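Changing the fingertips and resetting the grip on arm two

I said last month that I would write up how we look after the arms at Birnodow, mostly so that I stop getting the same messages from Dinesh at ten at night. This is the first part. It covers the gripper and the wrist camera on arm two. The base and the shoulder joint will have to wait until I have done them again and can take notes.

For anyone who hasn't read the earlier posts, we have two arms fixed to one table with a marble-patterned top. They pick up groceries, mostly toy ones, and put them into containers. Each arm has a small camera at the wrist that looks down past the fingers. Nazma Bepari built the cell and I keep it running. We use it most of the day, so things wear.

The fingertips wear first. Ours are black printed parts with an angled tip, and the angle is what lets them get under the edge of a bag. After a few weeks the angle rounds off. You don't notice it on hard objects. You notice it on film, when the fingers close and the plastic slides out between them. By then the tip is usually well past the point where I should have changed it.

I now check the tips every 300 cycles. I used to go by how the picks were doing, and that was a mistake, because Laurinda would change the speed settings to get the picks working again and then we had a worn part and odd settings on top of it.

The check takes a couple of minutes. Stop the program, put the arm in its rest pose, and cut the power at the switch on the table leg. Don't trust the software stop for this. Run a fingernail across the flat of each tip. If it feels round, change both sides. I have tried changing only one and the grip ends up off center, and then you spend the rest of the afternoon looking for a camera problem.

To take the tips off, back out the screws with the short driver in the top drawer. The long one will fit but you can't hold it straight next to the arm, and Marlies stripped a screw that way in December. Put the screws in the lid of the Mondal tin. Wipe the seat where the tip was. There will be fine black dust in there, and if you leave it the new tip sits slightly proud.

New tips are in the Jarnik box on the shelf, in pairs. Keep the pairs together. They came off the printer at the same time and they match better than two picked at random. Tighten each screw until it stops and then leave it alone. The plastic will let you keep going and it will crack later.

After that you need to reset the closed position. Power up, open the setup page, and close the fingers slowly with nothing between them. When they touch, save that as zero. If you skip this, the arm thinks the old worn tips are still on and it pushes too hard. The motor gets warm and after a while it faults. 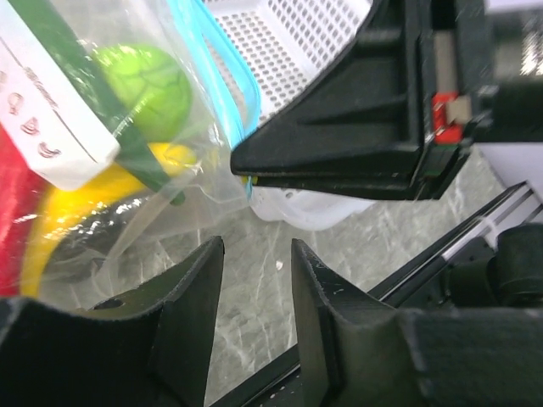 Then do a grip test on something soft. I use a zipper bag with things in it because it is the hardest job we give the arms, and if the grip is right for that it is right for everything else. Start with the force low, at 15 on our scale, and do a few lifts. If the bag slips, go up one step and try again. Resist the urge to go up five. Too much force on a full bag pushes the contents away from the fingers and you end up holding less than you did before.

Watch where the tips land. On a zipper bag you want them on the seal or close to it. The seal is stiffer than the film and it gives the fingers something to hold. If they keep landing on loose film, the problem is probably the camera and you should go on to the next part.

The wrist camera is simple but it moves. The mount has one clamp screw, and the cable pulls on it each time the wrist turns. I put a line of white paint across the mount and the housing so I can see whether they have drifted apart. If the line is broken, loosen the clamp, bring the two halves back together, and tighten it. Then look at the live picture. Both fingertips should be in view, with the gap between them near the middle from left to right. If one finger shows a lot more than the other, turn the mount a hair and look again.

Clean the lens while you're there. A dry cloth is fine. I had a stretch of bad picks last winter and went through the whole program twice before Chathurika Siddiqui looked at the lens and found a thumbprint on it. It was mine.

Glare is the other thing. Clear plastic throws the ceiling light straight back, and depending on how the bag is lying the camera may see a white patch where the seal should be. We tried a filter from Teltley and it made everything so dark that I took it off again. What helped more was moving the table lamp back and turning it toward the wall. It still isn't perfect. With some bags I just flatten the top a little before the run starts.

Before you hand the cell back, write the date and the cycle count on the sheet taped inside the cabinet door. Write down the force number too, even if you didn't change it. Dinesh Selvanayagam has asked me three times what it was before he touched it, and I didn't know, because I hadn't written it down either.

Things I still haven't sorted out: the cable on arm two rubs where it comes around the elbow and I have only got tape on it. I would like a proper guide there. The new tips are also a bit slick for the first day or so. Marlies Danzer thinks we should rub them with fine sandpaper before they go on, and I am going to try it with the next pair.

The base bolts are due soon, so that will be the next post. If you have the same kind of table as ours, check yours now. One of mine was loose enough to turn by hand.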